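Chapter 4

Small Workshops and How They Sold Things

I fell into this subject through a teapot. It was at a flea market, dented at the spout, with a little stamped mark on the bottom that I couldn't read, and I paid too much for it. I spent most of that October trying to find out who had made it. I never did find the maker (sorry!), but I did learn how a craft workshop of that period kept its doors open, and that's what we'll be looking at in this chapter.

When people talk about the handicraft revival they mostly talk about beauty. Hammered copper, honest joints, plain oak, all of that. I love that stuff too, and we'll get to it in Chapter 5. But somebody had to pay for the copper. The workshop at Soltside, which we'll follow through the next few sections, started with 16 workers in a rented loft over a stable and a single big order for altar rails. Once the rails were delivered there was a very thin winter. They made buttons. They made a lot of buttons.

What saved them was a showroom. They took a narrow shop on the main street in Clillutmont, put the best pieces in the window, and let people order from a pattern book that ran to 389 designs. You could walk in, point at a candlestick, ask for it a bit taller, and pay a deposit. The rest was due on delivery, and going by the ledger, plenty of customers took their sweet time about it! I've read that ledger twice, and the margins are full of grumpy little notes in pencil.

Their neighbors at the Castaño furniture shop did things differently. They sold by subscription: 100 members each paid a yearly fee and got one piece at the end of it, a stool or a small cabinet, whatever the shop had decided to build. It sounds odd to us, but it meant wood could be bought in bulk and wages were covered months ahead.

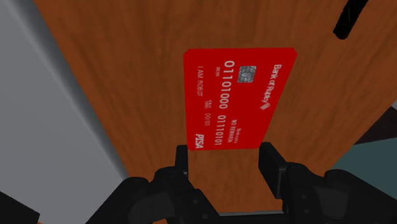
Fig. 4.1 A red bank card with a chip.

Keep both shops in mind as you read, and watch for the word "credit," which turns up in their papers with at least two meanings. Sometimes it's money a customer owes. Sometimes it's the name of the worker stamped on the piece, and the Soltside metalworkers argued over that one for years.

We'll start with the Kostudar commission, an order for 300 door plates that came close to sinking the whole business. Before you go on, have a look at the price list in the back of the book and pick out two or three things you'd have wanted for your own house. I'd have gone for the fire screen.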